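Prarnum teaches robots to tidy up by watching people do it, mistakes included

4th December

Robotics researchers at Prarnum have found that a robot arm learns household handling jobs better when the clumsy bits of human demonstrations are left in. The result will disappoint the team member who spent most of the spring cutting them out.

The study, published by the company today, drew on 3663 short demonstrations recorded with hand-held grippers. People carried out everyday jobs such as folding, stacking and putting things back where they came from, holding a gripper where a robot would have its own. The recordings were then used to train a control program called Grillura, which ran on two arms at the company's Erden workshop.

Standard practice is to throw away any recording with a fumble in it. Prarnum trained one version of Grillura that way and a second on everything, fumbles and all. When an object slipped or landed crooked, the version raised on perfect examples tended to carry on as if all was well, closing its fingers politely on thin air. The other one went back for a second try. It recovered from 65 per cent of the slips the team arranged for it, and sulked through the rest.
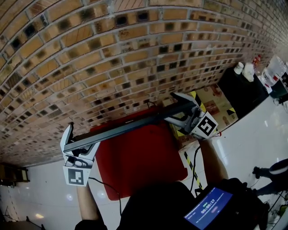 "We had been treating every wobble as dirt on the data," said Ningsih Pillai, who led the work. "A person who drops a sock picks up the sock. If you delete that part, the robot grows up believing that socks are never dropped, and then it meets one."

Leaving the mistakes in was not quite enough by itself. Early versions copied the fumbles as faithfully as the recoveries, and for a while the team owned a very expensive machine for knocking over cups. The method that worked, which the authors call Chin, gives less weight to the moments leading up to a mistake and more to the moments just after it. Marking those moments by hand was needed for only 800 of the recordings - a small model, trained on those, dealt with the remainder.

There are limits, and the paper is fairly blunt about them. All the tests used light objects on flat surfaces. Chin does little for jobs where the first mistake is also the last, and the team did not try it with eggs. Anything that rolled out of reach was counted as a failure, however good the chase.

Pillai's group will next look at jobs that take two people, starting with bed sheets. "I have been doing those with my husband for years and we haven't got a reliable method either," she said.

The paper and the hand-marked recordings are available from Prarnum on request. Journalists who would like to see the arms at work in Erden can arrange a visit through the press office, and should allow time for a second attempt.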